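Chapter 6
Choosing a Hand: How to Compare Grippers Fairly
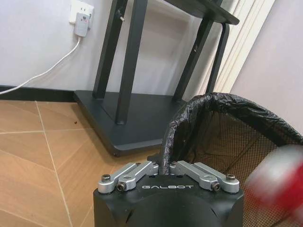 Ask ten people which gripper is best and you will get ten answers, and most of them will be about the gripper that person used last. I love those conversations, and I have lost whole afternoons to them, but they don't help much when you have an order form in front of you. What helps is a test you can run again next month and get nearly the same result. A wrist camera is one of the best tools you have for this, and it earns its place before the fingers even move. Look at how much of the view the hand itself takes up. With this Galbot hand, the black housing sits at the bottom center and the two silver linkages lean in from the corners until their inner ends almost meet, with just a narrow dark gap between them. That gap is your aiming point. Everything you want to pick up has to end up there, and your camera has to be able to see it on the way in. The wastebasket with its black bag folded over the rim is off to the right behind the gripper, so it sits close behind the hand. If you were writing a program to find the rim of that basket, you would want to know that early.

This chapter is about trials. In Chapter 5 we looked at how fingers are built: parallel jaws, linkages, suction cups and soft fingers. Now we put them to work and compare them, and I think you'll find (I certainly did) that this is where grippers get really interesting. Two hands that look almost the same in a catalog can behave like completely different animals once they meet a bag of rice.

By the end of the chapter you should be able to:

Write a trial plan that another person could follow without calling you.
Pick a set of test objects that matches the job the robot will do.
Tell a gripper failure from a camera failure, an arm failure and a controller failure.
Report your results so that a reader can disagree with you and show why.

You will need your notes on friction and contact area from Chapter 4. If friction cones are still a little foggy, go back and read that section again now. It is short.

6.1 What are we comparing?

A gripper never works alone. It hangs from an arm, it is told what to do by a controller, and in most of the setups in this book it is guided by at least one camera. When a cup lands on the floor, the gripper gets the blame, but the cup may have been in the wrong place because the camera was badly calibrated, or the arm may have stopped short, or the controller may have sent the close command a moment too soon.

So the first rule of a fair trial is to change one thing at a time. If you are comparing hands, keep the arm, the camera, the controller and the objects the same. If you are comparing cameras, leave the hand alone. It sounds obvious on the page. In the lab, with three new boxes to open, it is amazing how fast people forget it!

There is one honest problem with this rule. Sometimes a gripper comes with its own camera mount, and swapping the hand moves the camera too. You can't keep everything the same. In that case, write down what moved and by how much, redo the hand-eye calibration, and treat the hand and its camera as one unit in your report. Readers will forgive a mixed comparison if you tell them about it up front.

6.2 The Skellow trials

Through most of this chapter we will follow one project from start to finish. The Skellow workshop wanted a mobile robot that could tidy rooms: pick small items off the floor, carry them, and put them in a bin or on a shelf. They had an arm they were happy with and two hands to choose from, a parallel-jaw model we will call the Lengyel and a linkage model we will call the Bisel. The controller was the same for both, a small unit named Jilel that ran the whole arm.

The engineer in charge was Flora MacAulay, and her trial plan is printed in full at the end of the chapter. I asked to use it because it is so plain. Her test set had 14 objects, all bought at ordinary stores, and she listed the weight and size of every one of them. There were easy ones (a wooden block, a tennis ball) and nasty ones (a sock, a single playing card, a roll of tape lying flat). Each hand tried each object many times, from several starting directions, for a total of 1195 attempts. That took most of July.

Is that a lot? For a student project, yes. For a hand that will be working every day in rooms full of clutter, it is a modest number, and MacAulay says so in her own notes. We will come back to the question of how many attempts are enough in Section 6.5, where there is a little statistics to do. Don't skip it. The arithmetic is easy and the answer is often a surprise.

6.3 Floors, walls and other neighbors

A lot of gripper testing happens on a clean table with nothing nearby. A table is a fine place to begin, and you should begin there. But rooms have walls, baseboards, furniture legs, cables and curtains, and a hand that needs space on both sides to open will have trouble as soon as an object rolls up against something.

Here are the four floor positions used in the Skellow trials.

Open floor: at least 40 cm of clear space on every side of the object.
Wall: the object touches the baseboard.
Corner: the object touches two surfaces.
Under: the object lies beneath a stand or low shelf, with the hand coming in from the front.

The Under position is my favorite, and it gave the most to think about. A wide hand can hit a leg of the stand before the fingers get anywhere near the object. Linkages also swing outward as they move, so the space a hand needs while opening can be larger than the space it needs when fully open. Measure both. A sheet of graph paper taped to the floor works beautifully, and it is a good deal faster than working it out from the drawings.

Floors matter too. Tile has grout lines, and a fingertip sliding along the floor to scoop up a card can catch on one. If your robot will work on tile, test on tile, and turn the approach so that the fingers cross the lines at more than one angle.

6.4 What to write down

For each attempt, record the object, the position, the approach direction, and the result. Don't settle for "success" and "failure" alone. The Skellow log used five results: held, held but shifted, dropped on lift, dropped in transit, and missed. A hand that drops things in transit has a very different problem from a hand that misses, and you would mend them in different ways.

Save the camera images as well - all of them, the dull ones included. The controller in these trials kept up to 200 images per attempt, and when something odd showed up in the numbers, the images were usually where the explanation came from. When you look through them, keep a few things in mind. A blurred patch means something was moving relative to the camera, but a single image won't tell you what happened next, so step forward and back before you decide. Check whether the fingertips are in view. Check whether the object is hidden by the hand at the moment you most need to see it.

Write your notes the same day, too. On Friday you will remember that run perfectly well, and by Monday it will have blended into all the others.

Before you read on

Try these with a partner, or on your own with a notebook handy.

1. Choose a room you know well and pick six objects from it that a tidying robot should handle. For each one, write down which kind of hand from Chapter 5 you would try first.

2. A hand picks up a sponge every time on open floor and about half the time in the Wall position. List as many causes as you can, and mark each one as gripper, camera, arm or controller.

3. Draw the outline of any two-finger hand when closed, half open and fully open, all on one sheet. Shade the area it sweeps through. Keep the drawing, as we will use it in Section 6.6.

Now turn to Section 6.5, and bring a calculator.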